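Section 4: Getting pouches ready for the rack

If you've come straight here from the unpacking section, well done, the fiddly part is behind you. By now your Fledstead rack should be standing up by itself and not leaning. If it leans, go back to Section 3 and sort the base out first, please – a leaning rack will drive you mad later on.

This section covers the soft goods: padded pouches, little zip bags, camera cases, anything squashy with a strap. I wrote the first version of these instructions for our own shop in Gerkdale and then rewrote them on October 24, 2022, after enough people told me step 6 made no sense. I hope it does now!

What you need

A clear tabletop, as near to square as you've got. Mine is pale wood and I like it that way, as a black pouch shows up nicely against it and so does every bit of fluff.
A lint roller or a strip of wide sticky tape.
Tissue paper for stuffing (old newspaper leaves grey smudges on light linings, so keep that for boots).
Your labels, if you use them. I use the Giteo tie-on kind, but any will do.

Setting up the table

1. Wipe the table and let it dry. Leather and suede pick up damp marks very quickly.

2. Stand the rack behind the table, off to your right if you're right-handed, left if you're not. You want to be able to reach the top wheel without leaning over your work. I had mine dead centre for months and kept catching my sleeve on it.

3. Turn the wheel once by hand, all the way round, and check that nothing nearby gets in its way. Curtains are the usual culprit (and lampshades, in my house).

Preparing a pouch

4. Empty it. Yes, all the pockets, and the tiny one inside the flap as well. I once hung up a case with somebody's spare door key in it and we turned the whole shop upside down before I thought to look.

5. Stuff it lightly with tissue. You're after the shape it would have with its usual contents in, and no fatter. If the zip is straining you've overdone it, so take a sheet out and try again.

Note: very padded pouches often don't need any stuffing at all. Give the sides a gentle squeeze, and if they spring back, leave them be.

6. Stand the pouch upright in the middle of the table and steady it from both sides at once. Let the strap fall down towards you, over the near side, so that it hangs straight and you can see any twists in it. Patches and sewn-on labels should be where you can read them. Don't pull on them to straighten the fabric, just ease the padding along underneath until they lie flat.
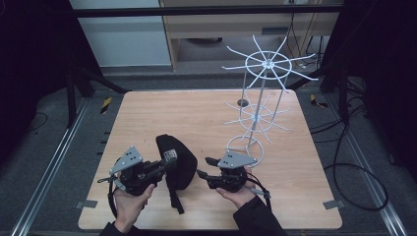
7. Run the lint roller over the front, then the back, then the bottom. Go lightly over anything printed. On black fabric I do the front twice, and I still find a hair on it the next morning.

8. Untwist the strap from the stitched end outwards. If there's a slider, move it so the strap is at its shortest. Long straps swing about and tangle with whatever is on the next spoke.

9. Tie your label to the strap, never to the zip pull. Zip pulls come off in people's hands and then you've got a label, a pull and a cross customer.

Hanging it up

10. Loop the strap over a spoke of the top wheel and slide it outwards until it sits just inside the upturned tip. The tip is there to stop things sliding off, so let it do its job.

11. Hang the next pouch on the spoke directly opposite. Keep working across the wheel like this and it will stay level. Fill up one side first and it'll droop, and the whole thing turns round to face the wall when you let go of it.

Caution: keep each spoke to one pouch if it has anything heavy in it. The Pugh hooks we sell separately fit on the tiers lower down and are a much better home for big cases.

Caution: don't lift the rack by its wheel, even to shift it an inch. Hold it low down, with both hands.

If the pouch won't hang straight

Nine times out of ten the strap has a half twist hiding near the stitching. Take it down, go back to step 8 and have another look. If the strap is flat and it still tips forward, move a sheet of tissue from the front to the back. Pouches with one side loop will always hang at a slant – I've given up fighting those and put them on a shelf.

Next up is Section 5, which deals with hats. Leave the tissue out, you'll want it again.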